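Week 4 - colour and glaze (handout, June 2022)

Recap: hue, value, chroma. Bring Masanja test tiles, 4 each, labelled on the back pls. Kiln booked from January has moved, see door.

Value first, always. Squint. Most of you mix too dark then add white, goes chalky. Same with slips.
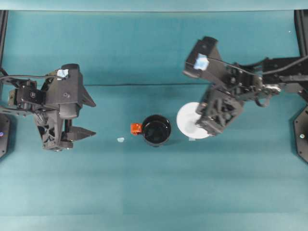 Flat colour is hard to judge on its own. Large areas drift, so look for small shifts in value before you reach for another hue. The teal tabletop has slighly lighter patches across the lower half, same hue throughout. Match two of them in gouache for next time.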